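About Us

Pedeo: teaching grippers to be gentle, and owning up when they aren't 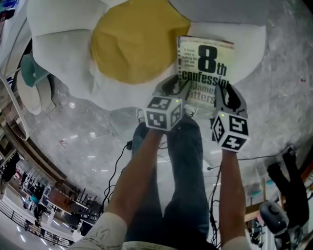 Picking up a paperback with one of our hand-held grippers.

Welcome, and thank you for stopping by! Pedeo is a small company in Tradosstead, and we make hand-held grippers and the software that learns from them. A person carries the gripper into an ordinary place and picks things up with it, and the recordings go on to help a robot arm do the same job later. We like shops and reading corners and the sort of rooms where people have left their things lying about, and we have spent many happy hours in all of them.

Most company pages would go on from there to the good news. We have some of that too, but the question people ask us most is about the March fault, and it shaped so much of how we work now that it seems right to put it here where anybody can find it.

In March we were getting a batch of book recordings ready for Mathur, our longest-standing customer. Paperbacks are tricky. They bend, the covers slide, and a grip that is fine for a box will put a crease in a spine before you know it. On 2 of our grippers the software had begun to lose track of the marker cubes on the fingers whenever bright ceiling lights bounced off a polished floor. When that happened it was supposed to stop and say so. Instead it kept the last finger position it had and carried on as if all was well, so the recordings said the fingers were open when they were closed.

We didn't catch it. The batch had 2,000 recordings in it, and it went out the door with our name on it. Mathur's test arm learned from them and closed too hard on a shelf of books, then kept on squeezing. The emergency stop worked, and the people there were standing well back behind the line, so no one was hurt. Some books were ruined and a finger joint was bent – and we were badly shaken, as we should have been.

We withdrew the whole batch the same day and told every customer who had received anything from those grippers. Then we spent 5 weeks going back through it all by hand, which was slow and a bit humbling (and took a great deal of coffee).

These days a gripper that loses sight of a marker ends the recording, and the person holding it has to start over. It can be annoying on a shiny floor, we won't pretend otherwise. Dillis, our checking program, compares the finger positions with the video before anything leaves the building, and anyone on the team can hold back a batch without having to argue for it. We also keep trailing cables on our list of things to look at before each session, after a near trip during the re-recording.

Mathur stayed with us, and we are more grateful for that than we can say. The full fault report was last updated in October 2024, and we will gladly send a copy to anyone who writes to the Tradosstead office and asks.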